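Does more demo data beat cleaner demo data? Trying to make sense of a result

posted by Maricel Lumanlan

Hi all, long post, sorry. I joined a small lab in May and got handed the tray-clearing task, where you pick up a shallow tray and set it down on a little round table. We record it with hand-held grippers, then train a policy on the recordings. Nothing exotic.

So I have 2,493 demos in total. When I train on all of them the policy is okay-ish. When I train on a subset of 1,000 that I picked by watching the clips and throwing out anything with a fumble or a long pause, it does better. Like, clearly better, on the same test setups, and I ran it with 3 seeds because I didn't believe it the first time.

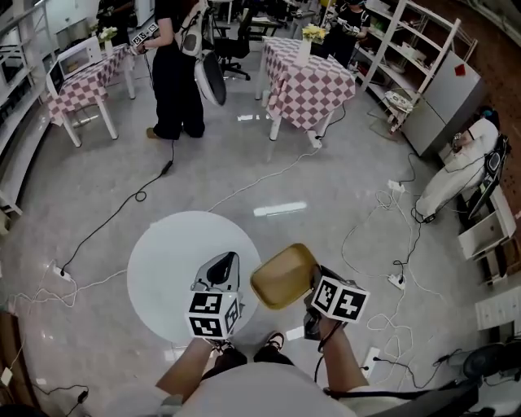 My labmate says I just got rid of the slow people and that the policy likes fast demos. My advisor (we call the project Sukix, don't ask me why) thinks it's the tracking, and that the clips I tossed are mostly ones where the marker cube went out of view for a bit. I can't tell these apart from what I have. I picked by eye and didn't write down why I dropped each clip – yes, I know.

Is there a cheap way to find out which it is without recording everything over again? And is it normal for less data to win by this much? I'd love to hear from anybody who has run into this with two-handed tasks, since most of what I read was one arm only.

Hye-jin Jeon

Normal, yes. We had the same thing at Brukdale with a drawer task. The part that worries me is that you compared 1,000 picked clips against the full set, so you changed size and quality together. Draw 1,000 at random from the full set and train on that, same 3 seeds. If random does worse than picked, you know the picking matters and you're not just looking at some weird training schedule thing. Also check whether you trained for the same number of steps or the same number of epochs! That one bit me for a whole month.

Then for speed versus tracking, you don't need new recordings. Take the clips you dropped and score each one twice, once for length and once for how many timesteps have no good pose for either hand. Pull out the ones that are slow but tracked fine, and add those back to your picked set. I ended up with 248 of that type and adding them back did no harm at all, which pointed me at tracking. With two hands, look at each hand separately. In my data one side was always worse, the one that waits while the other does the work, and I'd been averaging it away.

Write down the reason next time you drop a clip – even one letter in a spreadsheet is enough.

mumum_fan

just use all of it and train longer, worked for me

Cabrera

Training longer didn't help on ours, for what it's worth. I'd do the random subset first like Hye-jin says. One more thing to look at is who recorded what. If your picked set is mostly from one or two people, you may have ended up with one consistent way of grabbing the tray, and that alone can make a policy look smarter than it is. Try the test with the tray turned a bit from where it usually sits and see if your lead holds up.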